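3. Build and Observations

The Skurkora cell was assembled in a shared workshop over 11 evenings. Two arms built from the Nalent plans face one white table, with a wire dish rack at the right side of the view from the fixed camera. The task is to move a round plate between table and rack. Figure 3 collects views from the fixed camera and from cameras mounted on the arms.

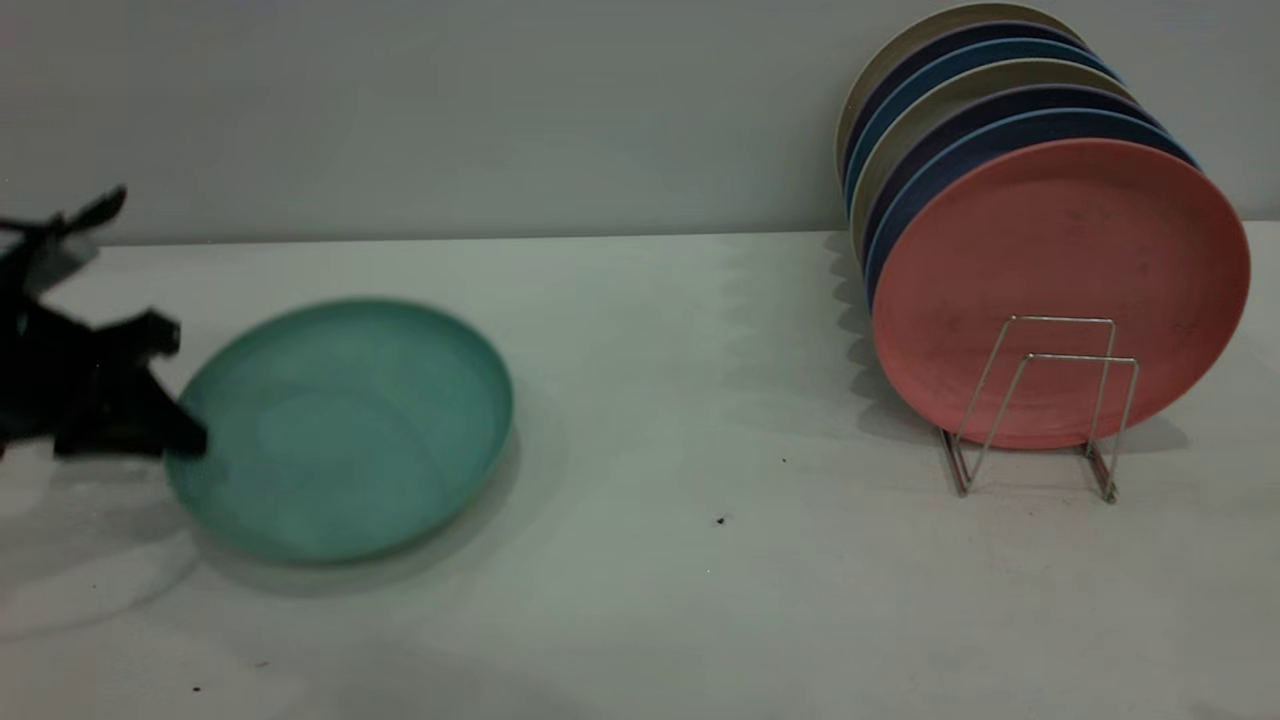

3.1 Contact at the rim

The fingers approach a flat plate from the side. Economou set the approach height by hand in steps of 5 mm, and the final value was written to the Kandis controller.
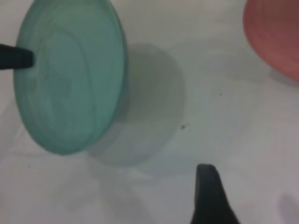 3.2 Work at the rack

The rack stands within reach of the second arm. Both arms share one clock, and the code allows only one of them to close its gripper at a time.
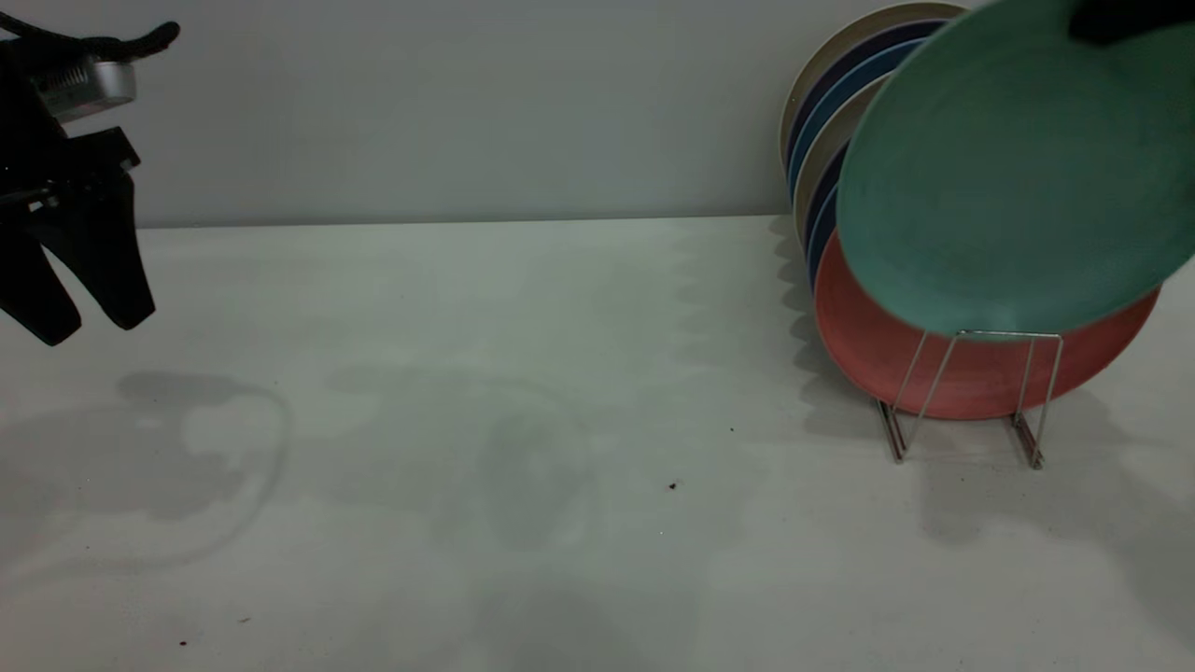

3.3 Limits of the close camera

Figure 3. Views of the plate task from the fixed and arm-mounted cameras.

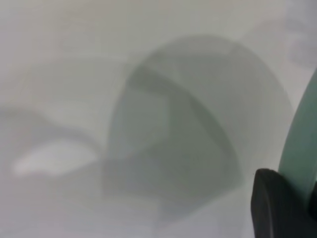
The detector was trained on 24 scenes labeled in November and was kept unchanged for all 40 trials. It relies on a closed plate outline. At short range, a soft gray background and only a curved strip of teal-green at the right give it little to fit, and the black finger hides part of that strip. Such views were therefore left out of the position estimate, and the fixed camera was used in their place.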